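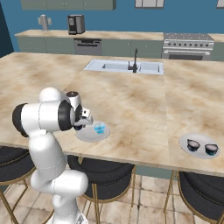 Supper club, March dates and the rest

Quick one this month, I'm writing it between school run and work so forgive the state of it.

March supper is ON. Upstairs at Cokari again, they've let us have the long room. 40 places and going by last time they'll go fast. Names to Intan Lubis please, not to me, I lose bits of paper. Pay when you book. No holding seats for cousins who might come.

Menu so far. Prasetyo is doing the beef again (yes, the one with the coconut, yes, he is making more of it). Lentil thing and the aubergines for the veggies. Rice. Keerthana Shetty has offered two puddings and won't say what they are. Still need somebody for bread and somebody for a big green salad. If you've got a nut allergy tell Intan when you book, don't wait till you're sat down.

Washing up. Last time it was the same 3 people at the sink till gone eleven and they were not happy. So there'll be a rota on the door. Put your name on it when you come in. Half an hour each, then you can go and sit down agian.
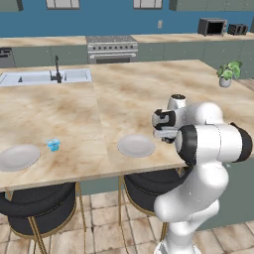 Money. We took £439 in the end, all of it gone to the lunch fund, which keeps the Plimon Road lunches going till after Easter. Thank you. Syafiqah has the full sums if you want to see them, she'd quite like someone to ask. Ticket price stays the same. The raffle did better than I thought it would, so we'll have another, prizes to Kurniawati Ong by the week before. Unopened please. We had a half used candle.

Lost and found: one grey scarf, a child's welly (left), a casserole lid with a chip in it. All in the cupboard at Cokari, going to the charity shop if not claimed by the supper.

Parking, the car park behind is shut for resurfacing so it's the street or the bus. Don't block the chemist's gate, they were very nice about it last time but still.

Recipe for the plum chutney is coming, I know, I keep saying. It's on the back of an envelope somewhere in the kitchen and I need to find the envelpe first. Next newsletter.

Doors at half six, food at seven. Bring a jumper, that room takes a while to warm up.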